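お箸の引き出し、ぜんぶ出してみました

こんにちは! 今回のギャラリーは、わが家のお箸です。地味ですみません。でも並べてみると意外と楽しくて、つい長くなってしまいました。

きっかけは12月の大掃除で、台所のいちばん上の引き出しが、とうとう途中で引っかかって開かなくなったことでした。奥で菜箸が斜めにつかえていて、定規を差しこんでガタガタやること十数分。そのときは閉めて見なかったことにしたのですが(年末は忙しい!)、春になってやっと重い腰を上げました。

引き出しの中身は、お箸のほかにも、お弁当用の小さいフォーク、輪ゴム、前の家から持ってきた栓抜き、何のふたか分からないふた。お箸だけ集めてみると、そろっている組のほうが少ないんですね。旅先で買ったもの、いただきもの、引っ越しのときに片方だけ行方不明になったもの。捨てられない性格がそのまま出ています。

並べる場所は食卓にしました。下に敷いた青い布は、手芸店Riltardのはぎれコーナーで537円だったもの。もともとランチョンマットを縫うつもりで買って、そのまま二年くらい棚にありました。木の色がきれいに見えるので、これはもう縫わずにこのまま使おうかなと思っています。

友人のTrinity Szaboさんが遊びに来たときにこの話をしたら、「うちは全部同じ黒いお箸にしたよ、組み合わせを探さなくていいから」と言われました。たしかに朝は楽そう! 一瞬ぐらっときて、雑貨屋のVesusで箸置きつきの五膳セットまで見に行ったんです。3,166円。手に取って、棚に戻して、また手に取って、結局買わずに帰りました。柄がばらばらの食卓も、それはそれで好きなんですよね。

分け方はざっくりです。柄のあるもの、無地のもの、色で区切ってあるもの。柄ものは太いほうの端だけに模様が入っていることが多いので、立ててしまうときは太いほうを上にすると選びやすいです。無地は似た者同士でややこしいので、二本そろえて長さを比べてから組にします。ここで一ミリくらいの差を気にしはじめると日が暮れます(暮れました)。

では写真をどうぞ。
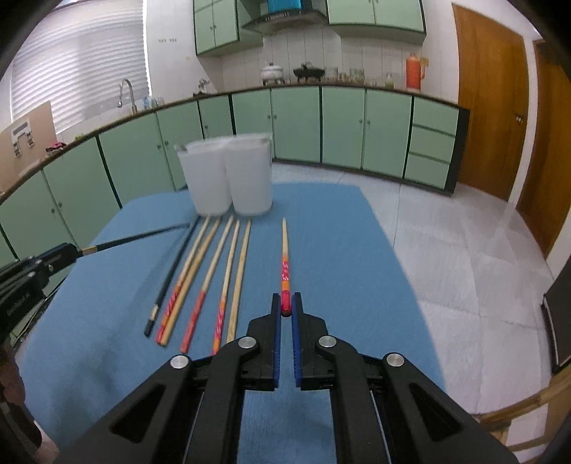
青い布の上に、黒いの、無地の木のもの、赤やオレンジの柄もの。白い小さな模様が入った赤っぽい端のお箸がお気に入りです。奥には半透明の白いコップがふたつ。

相棒が見つからないお箸は、捨てずに台所で働いてもらうことにしました。卵を溶いたり、びんの底のジャムをかき出したり、植木鉢の小さな支柱になったり。一本でもけっこう役に立ちます。

引き出しのほうは、幅70ミリの細い仕切り箱を入れて、毎日使う分だけ寝かせてあります。来客用は別の箱にまとめて棚の上へ。栓抜きは元の場所に戻しました。何のふたか分からないふたも、まだいます。

次のギャラリーは豆皿の予定です。こちらも相当たまっているので、少し時間をください!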